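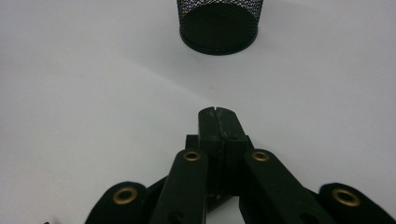
Anayeli Xolalpa wrote in to ask why her demos of a plain pick-and-place kept turning into mush after training, when every one of them had looked fine on playback. Go slower at the ends, was Zbigniew Cieślak's answer, and quit fixing your mistakes halfway through.

I'd sign off on both of those! But I get this question so often that I'm writing out how I do it myself, with the mesh pen cup task we use at Plumamach for breaking in new people. You hold a gripper in each hand, you do the job the way you'd want the robot to do it, and the recording is your lesson. Easy to say, and it took me until February to get decent at it.

Before you record

Clear the table down to what the task needs. I work on a big white board laid over the tabletop, which keeps the background the same from one day to the next (my table has a strong wood grain and I got tired of wondering if the policy was reading it).

Open and close each gripper all the way a few times. If the fingertips don't meet evenly along the seam, stop and sort that out now - you don't want to find it 380 demos later, like I did on the Warnetti job. Scuffs on the tips are fine, mine are full of them.

Check your cables too. Leave enough slack that you can reach the far edge of the board without feeling a tug at your wrist.

Doing the demo

1. Start with the fingers closed and pointed at the cup, a good hand's length away. Hold still for a slow breath.

2. Move in with one hand and let the other one wait low, off to the side. New people love to wave the spare hand around. The robot will learn the waving.

3. Come over the rim from above and tip the finger down into the cup.

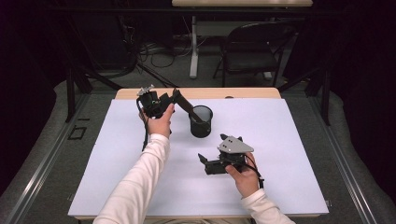 4. Once you're past the rim, slow way down. I go at half the speed that feels natural, and then it still looks quick on playback. Keep your wrist angle steady and let your elbow do the moving.

5. Grip, pause, lift straight up until you're clear of the rim, and only then move sideways.

6. Set down, open, back off the way you came, and hold still again before you stop the recording.

If you bump the cup, throw that take away and start over. I know people who keep the bumps in so the robot sees a recovery, and that can work really well, but record those on purpose and put them in their own folder. Mixed in by accident, they just teach it to bump things.

How many?

I do 14 takes with the cup in one spot, then move it and do 14 more, and so on through 7 spots. After every second spot I sit down and watch four takes at random. If two of those make me wince, the whole batch goes. Take breaks, too! Your arms get lazy before you notice, and lazy arms cut corners over the rim.

One last thing on file names. I put the spot first and the take second, so they sort properly in Trirnano. If yours are already named some other way, leave them alone until the training run is done.

Updated 3rd June: fixed the order of steps five and six, thanks to everyone who wrote.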